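CPU socket (server and workstation boards)

Last updated: 6/16/25

A CPU socket is the bit of a motherboard that holds the processor and connects it to everything else. I look after this entry on the Momader hardware wiki, and I've kept it mostly to the big square sockets you find on server and workstation boards, as those are the ones I keep ending up elbow-deep in (the desktop ones have their own page, and frankly their own fan club). If you've only ever changed the memory in a laptop, don't worry, I'll try to keep the words plain.

What it does

A processor needs power, a path to memory, and a path to the expansion slots and everything hanging off them. All of that goes through the underside of the chip. On older sockets the pins were on the processor and dropped into little holes. On the land grid type, which is what most of this article covers, the pins are in the socket and the processor has flat gold-coloured pads instead. The chip is pressed down on to the pins by a metal frame, and it's that pressure that makes the connections work.

I like this arrangement a lot for the chip and rather less for the board! You can carry a processor about in its plastic tray without much fear, but the socket is full of tiny springy contacts that bend if you so much as drop a screw on them. Bent ones can sometimes be coaxed back with a fine needle and a magnifier. I've managed it once and failed at it more often than that.

The parts

The socket body is the plastic piece soldered to the board with the contacts in it. Over that goes a load plate, hinged at one side, with a window in the middle so the top of the chip pokes through. Levers hold the plate shut. Desktop sockets of the same period usually have one lever, and the bigger server ones tend to have two, which have to be opened and closed in the right order. The order is generally marked on the metal, and I still read it every single time.

Round the outside is the retention frame, which takes the four screws of the cooler. On some server sockets there are two versions of this frame, a square one and a narrow one, and they take different coolers. This catches people out constantly. A cooler sold for the "right" socket can still turn up with its screws in the wrong place, so measure between the posts before you order anything.

The metal lid on the processor is called a heat spreader. It protects the silicon and gives the cooler a nice flat surface to sit on, and it's also where the maker puts the name and the markings. Those markings are the quickest way to find out what you've got, provided they can be read. Old thermal paste hides them, and a bright lamp straight overhead is nearly as bad, so tilt your head or the lamp until the letters show up.

What lives next to it

Memory slots sit as close to the socket as the designer can get them, and on server boards they often come in banks on two opposite sides. Each slot has a latch at the ends (some boards have one that moves and one that doesn't). The labels printed on the board tell you which slot belongs to which processor, and the manual tells you which to fill first. Please do look it up. I once spent a whole evening on a Skiremix tower that wouldn't start, and all it wanted was its one stick of memory moved along.

Then there's the power side. Processors want a low voltage and a great deal of current, so there's a voltage regulator close by with a row of squarish chokes and a handful of round capacitors. They get warm, and in a rack case they rely on the air being blown across them, so taking out a plastic air duct "just for now" isn't a great plan.

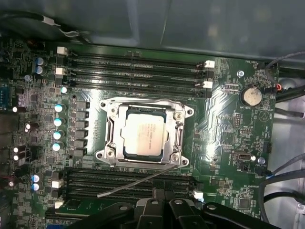

An Intel Xeon E5 processor in its socket with no cooler fitted, between two banks of empty DIMM slots. The chokes and capacitors are to the left of the socket.

Taking a processor out

Power off, lead out of the wall, and give it a few minutes. If the cooler is still on, loosen its screws a little at a time, going corner to corner, and twist it gently before you lift. Dried paste can grip surprisingly hard. Then it's levers up in order, plate open, and the chip comes straight up, held by its edges.

Cleaning is isopropyl alcohol and a cloth that doesn't shed. I use the stuff that's mostly alcohol, as the weaker bottles have more water in them and take longer to dry. A few faint smudges on the lid won't hurt, but lumps of old paste will.

If nothing is going back in, put the plastic cover on the socket. I keep a jam jar of them on the shelf, saved from every board I've ever bought, and the Cormier workstation in my back bedroom has used up 4 already.

Putting one in

Match the little triangle on the corner of the chip to the one on the socket, line up the notches, and lower it flat. It should settle without any pushing. Closing the levers takes more force than feels polite, and a bit of creaking is normal on the first go. Fresh paste next (a blob the size of a pea for a small chip, a bit more for the big ones), then the cooler, tightened corner to corner again.

See also

Heat spreader
Memory slot latches
Thermal paste, types and removal
Voltage regulator (motherboard)
Livach rack cases, air ducts
Reading board labels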